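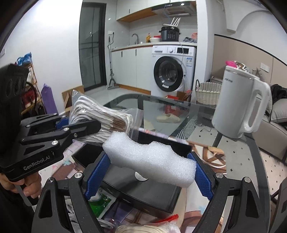 **To:** Josée Chisholm, Midier Fund
**From:** Kalliopi Politis, Goltside Parcels
**Progress report, June 2026**

Dear Josée,

We've had a really good spring and I'm so pleased to be writing this one. When you agreed to fund the parcels we promised you 500 by the end of the grant, each one packed with textiles and small household things for people moving into a first home after a stay in temporary housing. We have now sent out 367. I had to check that against the delivery sheets before I believed it!

## How packing is going

Most of the packing still happens at the table, with the bright printed cover over the glass. We talked about moving to proper benches and I'm glad we didn't. It is a sociable height, and you can see at a glance what still needs a box. The downside is that it fills up fast - bagged fabric, boxes, packets and bits of foam all end up together, and by late afternoon you are lifting one thing to find another.

Tavion Park has sorted out the order of work, and it has made the biggest difference of anything this quarter. Soft goods get folded and bagged first. Boxed items are checked next, then anything breakable gets its foam, and the small packets go in last so they don't slide to the bottom. It used to be that whoever was nearest did whatever was nearest, and we had several parcels go out in the winter with no packets in them at all. We haven't had a single call about that since the new order came in.

## Clear bags

You asked in your last letter whether the clear bags were worth the extra cost over paper. Yes, very much so. With paper we were forever opening things back up to see what color was inside, and refolding them badly. Now the folded knits and the cream pieces can be read straight through the plastic. Clyde Nakamura matches them to the request forms without unsealing anything.

We do get the bags back when people want to return them, and we reuse the ones that still close. The bags are too big for some of the smaller knits, and the loose end has to be tucked under. Our supplier, Strazds, has a shorter size and we'll try a pack of those before ordering more of the long ones.

## Foam

I know foam doesn't sound like a highlight, but I'm going to tell you about it anyway. We buy none. All of it comes out of other people's deliveries: blocks with notches and bumps and scooped-out corners that were shaped for something else entirely. Anika Haddad keeps it sorted by thickness and has become very quick at spotting which odd piece will sit against which box. A squared end goes toward the side of the carton, and a notch is handy for holding a handle or a rim.

Breakages have been low. We lost one mug and the lid of a casserole dish, both in cartons where the foam had been put in flat when it should have stood on its edge. There is now a drawing of this taped inside the lid of the foam bin.

The stock of white block foam is healthy. What we're short of is thin sheet for wrapping plates, and we have asked Naltetti, the furniture store on our street, to put theirs aside when they unpack. They've said yes and seem happy to be rid of it.

## What hasn't worked

- **Labels.** The first batch peeled off the plastic bags within a day. We now write on a card and slip it inside, facing out.
- **Storage.** Finished cartons are stacked in the hallway, and on collection mornings it is hard to get past them. We've been offered the use of two cupboards upstairs but haven't seen the keys yet.
- **Dark boxes.** Several of the donated boxes are black, and the marker we use doesn't show. Clyde is using a silver pen, which is slow to dry. If you hear of anything better, please pass it on.

## Spending

We are a little under on materials, thanks to the foam, and a little over on deliveries, because more parcels than we expected went outside town. The two roughly cancel out. Unless you would prefer otherwise, I'd like to move what's left of the materials line over to transport. The full sheet is attached as usual.

## Between now and October

The remaining parcels should all be out by October, and I think we can do it comfortably. Requests slow down over the summer, so we'll use the quieter weeks to fold and bag ahead. That way, when the fall rush arrives, the soft goods will be ready and we'll only have boxes and foam to deal with.

We would also like to add one new item to every parcel. Tavion favors a dish towel, Anika would like a small sewing kit, and I keep changing my mind. We asked people to tell us on the return card what they wished had been in there, and "scissors" is well in front, so that may settle it.

One card I copied out for you said: "Everything was folded so nicely I didn't want to take it out." It's pinned up over the table now and I think it has made all of us fold better.

Please do come and see us packing if you're passing through Goltside. We can always find you a chair and a pile of knits!

With warm thanks,

Kalliopi Politis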